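Slow Pictures
How I spent a winter learning to shoot film from a man who hates being rushed

December 13, 2023

My first roll came back blank. All of it, every frame, because I'd never hooked the leader onto the take-up spool and spent a whole afternoon at the Nurnlow ferry landing advancing nothing at all. I had shot a wedding party getting off the boat! A kid with a rooster! Gone, or more like never there in the first place.

Gerardo Dumlao laughed for a good long while when I told him. He's been a travel photographer since before I could hold a camera, and he'd agreed to let me tag along on his trips up the coast on one condition: no digital. I could bring my phone for maps. He checked, too.

I'd been shooting digital for my whole working life and I came home from my last big job with 1,415 files of the same market street in Rattanakul. I remember sitting up in bed at the guesthouse, flicking through them, and not being able to tell you what any of those people had been doing. So when Gerardo said he'd lend me his old Cladel (a heavy brick of a thing with a sticky shutter dial), I said yes before he'd finished asking.

Five rolls, one week

He gave me five rolls of black and white for the week. I burned through two on the first day, mostly boats, and then got scared and hardly took a picture until we reached the hills. Gerardo shot half a roll the entire time. He'd stop at a tea stall, order, chat with the owner, order again, and somewhere in the second cup he'd lift the camera, click once and put it down.

"You keep looking for the picture," he told me. "Drink your tea."

I got a bit huffy about that, I'll admit. But the one frame I love from the trip is of Panya Luangrath, who ran the stall by the bridge, leaning on her counter and yelling at her brother across the river. I'd been there so long she had forgotten about me.

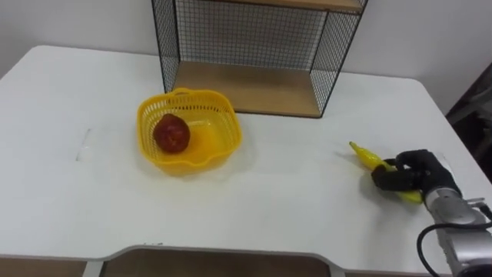 The darkroom part

Back in town, Gilmar Siqueira teaches developing in the room behind his frame shop, and he let me make every mistake going. I poured the fixer in first once (don't do that). I scratched negatives. I learned to load a reel in total darkness by practicing with a junk roll in front of the TV, eyes shut, while my dinner got cold.

Printing is what hooked me, though. You rock the tray and a face comes up out of plain white paper, and I still make a silly noise when it happens. Gilmar has stopped commenting on it.

Would I do a paid job on film? Not yet, no. My editor, Thanakorn Ongart, likes his pictures by dinnertime and I like having rent money. But I've bought my own camera now, a used Cerkeck with a dented corner, and in January I'm going back to the bridge with a print for Panya. Gerardo's coming too. He says I can have six rolls if I behave.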